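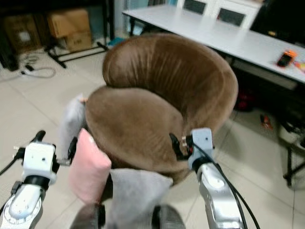 The brown chair, with the cushions tucked against it.

Rule 3 in the Clekotton book said that a robot must not press on a soft surface longer than the task needs. I knew the rule well. I had translated it.

At the test house in Fondstead we called our machine Dilo. Its task was to put three small cushions on the chair, one pink and two gray. My task was to sit on a stool with the book on my knees and write down each time it broke a rule.

Dilo put its right gripper on the velvet seat and stopped. I started to count. The book did not give a limit in seconds. The old book, from Weidemann, had given one, but people complained and it was taken out.

At 117 I wrote: "Long contact, reason not known." At 200 I crossed out "not known" and wrote "none." Then I felt it was not fair, so I crossed that out too.

My grandmother used to do the same before guests came. She laid her hand on the seat of the good chair and stood like this, and we children had to be quiet.

At 202 Dilo lifted the gripper and took the pink cushion. There was a mark in the velvet. I looked in the book for what a mark means, and I found only a page about scratches.

I left the line empty and signed under it.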